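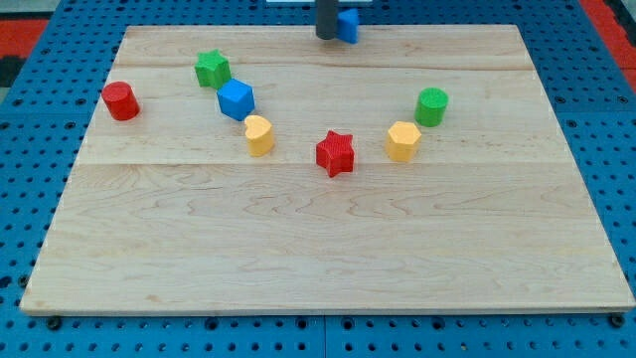

Borghild Lie says the board is the wrong thing to be spending time on. Her view, given over the bench last night and again in writing on the back of my wiring sheet, is that the arm would repeat just as well on the bare blue table, that wood moves with the weather, and that I am going to have to redo the height calibration every time somebody leaves the workshop door open. She would rather I sorted out the cable run first.

Kelleldale shared workshop, June 2019. Arm project ("Tufa"), notes for whoever picks this up.

Answer to Borghild, as far as I have one. The holes in the table are the trouble. The star and the heart have narrow points, and when the arm sets one down a bit skew a point finds a hole edge and the block rocks. The cube never minded. The board gives the blocks one continuous face to stand on. It is also paler than the table, so the blue blocks are easy to separate from the background. On the bare table the blue cube came back as background more often than as a cube, and I was not going to reprint everything in some other colour.

She is right that wood moves. See below.

Board. Glued up from the maple-coloured planks left over from the Wirnberg shelves. There is a seam across the middle and another near the far edge. I planed the middle one twice and can still catch it with a fingernail. The far one is better. Sanded to 400 and left unfinished. I tried oil on an offcut and it went shiny under the strip light, so no oil. Bolted down at the front corners with the black bolts. I did them up tight the first time and the board bowed in the middle, so now they are nipped up and no more. Please don't go round with a spanner.

Blocks. All printed here. Shapes so far are cylinder, cube, star, heart, hexagon and triangle, in red, green, blue and yellow, though not every shape in every colour. The rough surface was going to be sanded off and I have changed my mind. The gripper holds the rough ones better than the one I cleaned up as a trial. The red star has more texture on top than the others. I left it.

Gripper. Still the dark grey one. I had a go at the Wutmont pads and took them off again the same evening, as they were too thick to get between two blocks standing close together. The bare fingers will go in beside the cube when the star is nearly touching it. With the pads on, the arm pushed the star over every time.

The triangle is the awkward one. If the fingers close on two sloping faces it squeezes itself out and drops. If they close on a flat face and the opposite edge, it comes up tilted but it holds. The only grip I trust is on the two flat ends, and that means the arm has to know which way round the block is standing before it goes down. At the moment I am telling it by hand. Turning the angle into a proper input is the next job in the software.

Heights. Took the zero at the front left of the board in the morning and again after tea. Difference of 2 on the dial, in the units the controller uses, which I have still not converted to anything sensible. That is inside what the gripper puts up with. Then I took it on the far plank, beyond the far seam, and that one is properly out. The plank sits proud at the left-hand side. The arm went down for a block there and pressed on it before the fingers had closed. No harm done but I didn't like the noise. For the time being there is an extra lift in the program for anything beyond the far seam. It wants a shim or a plane, and I haven't decided.

Blocks go out on the far half and the near half is kept for setting down. Please stick to that if you are running it. The program has no idea whether something is already standing where it means to put a block, and it will put one on top of the other.

Speed. Left at 755 in the config. It will go quicker, but the swing when it stops over the board is enough to turn the cube as the fingers come in, and then the grip is on the corners. At 755 it settles before it goes down. Someone had set it higher when I came in. I have written the number on tape on the front of the controller, so there is no excuse now.

Counter on the controller read 1,936 moves when I switched off. I am noting it so that we have something to go on when the lifting joint starts to get sloppy. Didn't think to note it when we rebuilt the joint in November, so the moves before then are mixed in with the ones since.

Cable run. Borghild wants the cable to come down the back of the arm and under the table, with a loop at the shoulder. I had it clipped along the outside. Her way is neater and it can't drag on the blocks. My only worry is the loop catching when the arm folds right back. We agreed to try it with string first, then with the real cable. The string went round without catching in every position except fully folded, and we never use fully folded apart from parking. So either a longer loop or a different parking position. I would take the different parking position. She would take the longer loop.

Door. I taped a note to it. Also moved the dehumidifier to our side of the room, so if you are looking for it for the print filament, ask before you wheel it off.

To do:
Shim or plane the far plank.
Block angle as an input, triangle first.
Parking position, then the cable.
Print a spare green star, the old spare has a split tip.
Read the zero again on a rainy day and write it in here under this entry, with the time.
Convert the dial units.

Borghild has added in pencil that the last item has been on the list since the winter. It has.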